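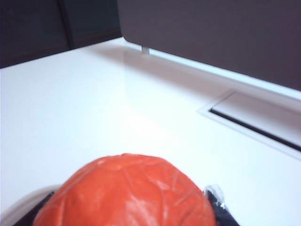

Home Explore Notifications Messages Lists Profile More

Okay, marmalade thread! I've made 6 batches since February and I have so many thoughts, so here goes 🍊

1/ Started with the Stititz method, where you boil the fruit whole and cut it up afterward. SO much easier on the hands. The peel goes soft as butter and the pips scoop right out with a spoon.

2/ For 800 grams of fruit I like a bit less sugar than most people use. It sets softer and tastes sharper, and on toast I'll take sharp every time.

3/ Pick fruit that feels heavy. I used to go for the prettiest ones at Windgate market and ended up with thick pith and hardly any juice. Wrinkly skin is fine by me if there's weight behind it!

4/ My last batch took 28 minutes at a rolling boil before it wrinkled on a cold saucer. The one before took way longer (wide pan this time, tall pot last time, huge difference). Keep three saucers in the freezer!

5/ Let it sit for ten minutes before you fill the jars. Skip that and all the peel floats to the top, ask me how I know.

6/ Someone asked about blood oranges. Yes!! Gorgeous, but mix in a lemon or two or it comes out too sweet.

7/ Jars are from Sheehan, the short ones with the plain lids. They stack nicely and the labels soak off in warm water.

8/ Next up is grapefruit and ginger. If you've made it, did you grate the ginger or slice it? I'm leaning toward slicing it really thin and leaving it in.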